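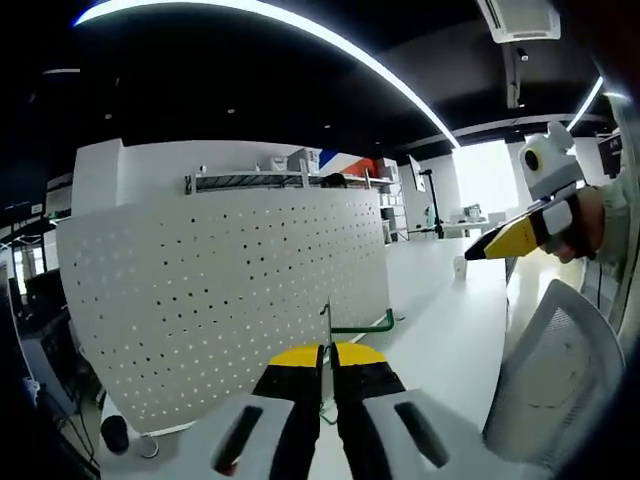
Hymn Recording and Songbook Project: Progress Report to the Solheim Fund

Period covered: from the start of the grant to the end of June

Where the work stands

The grant pays for a printed songbook and a set of plain recordings of the devotional songs used by congregations in and near Plavbridge. The word list, the melody transcriptions and the first recordings are on schedule. Printing is behind, for reasons given below.

Songs collected

We have collected 63 songs. Most are evening and harvest hymns, and the rest are for funerals, namings and the winter fast. For each one we hold the words as sung, a line-by-line English meaning and a note of the household or congregation that gave it to us. Ten songs came to us in two versions with different endings. We are printing both versions side by side and have not tried to settle which is older.

A few contributors asked that certain verses be kept out of print and sung only at the graveside. Those verses have been removed from the book files and from the archive copy.

Recordings

Recordings are made without instruments, at a pace a beginner can follow. Each song is sung once straight through and once with a pause after every line. The choir at Plidosov recorded its full share in two evenings. The Plavbridge singers have 10 songs left, all of them long ones, and want to do these after the summer pilgrimage when everyone is home again.

Two early recordings had a loud hum from the heating and were done over. There was no extra charge.

Songbook

The page layout is finished through the funeral section. Dalteo, the printer named in our application, raised its paper price after the grant was awarded. We asked for a new quote on lighter paper and have accepted it. The print run stays at 600 copies, with the same sewn binding. The cover will be one color where we had planned two.

Proofreading has been slow. The accent marks over the older refrains were lost when the files were moved between programs, and every page had to be checked by hand — this took most of May.

Money

Spending is within the budget. Travel cost less than planned, and we ask permission to move what is left of that line to printing. A separate sheet with the amounts is attached.

Next period

Record the remaining songs. Send the full book to Dalteo. Hold 5 teaching evenings, the first at Plidosov, using the draft pages. Deliver copies to the congregations before the winter fast.

We would like a reply on the travel money before the printer's deposit is due in August.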